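Wamgate Stillard Two-Finger Gripper Kit for Board-Level Work

Most grippers in this price class are happiest picking up boxes. The Stillard was built for people who want to get an arm inside an open computer and do something delicate in there, and we have had a lot of fun finding out how far it goes. If your bench handles desktop and server boards (refurbishing, teardown, burn-in, training a policy for any of those), this is the kit we'd start with.

The fingers are driven through a parallel linkage, so the pads stay square to each other as they close. That matters with a processor, where you want to hold the chip by its edges and keep well clear of the socket contacts. Grip force is set in software in 34 steps, and the low end is very gentle! Rodica Ursu on our applications bench runs her processor routines at step 9 and only goes higher for memory modules and stiff connectors.
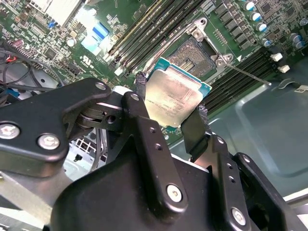
The pads are a textured material over a flat finger plate, and they're meant to wear. You get spare pairs in the box, and swapping one takes a hex key and a bit of patience (do the left finger first, the screw is easier to reach). Clean pads make a bigger difference than any setting in the software, so we'd put a wipe-down at the start of every session.

A small camera rides at the wrist and looks straight down the fingers. You see what the fingertips are up to the whole time, even down between parts where an overhead view loses them. Metal heat spreaders can blow out to white under a strong lamp, so bring a diffuser or turn the exposure down a notch. Darcy Landry wrote the exposure presets that ship with the driver, and they're a great place to start.

What's in the box
Stillard gripper, assembled
Wrist camera and bracket
Pandey adapter plate
Cable set, 17 pieces
Spare finger pads, two pairs
Hex keys and a Phillips driver
Printed setup guide

The Pandey plate fits our own Kuller arm without any extra parts. For other arms, send us your flange drawing before you order and we'll check the bolt pattern. Total reach from flange to fingertip is 282 mm, long enough to get down into a full-size chassis, but do plan your approach angle. The linkage opens wide on both sides, and tall heatsinks or drive cages will find it before you do.
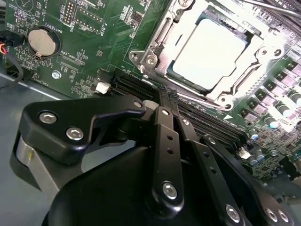

Can I use it for memory modules as well as processors?
It handles both with the same fingers. Load the memory preset, which raises the grip force and slows the last stretch of travel, and open the slot clips before the arm moves in.

Does the kit come with an arm?
The arm is sold separately. Kuller owners can bolt the gripper on and run the setup guide from page one.

Page updated 7/9/24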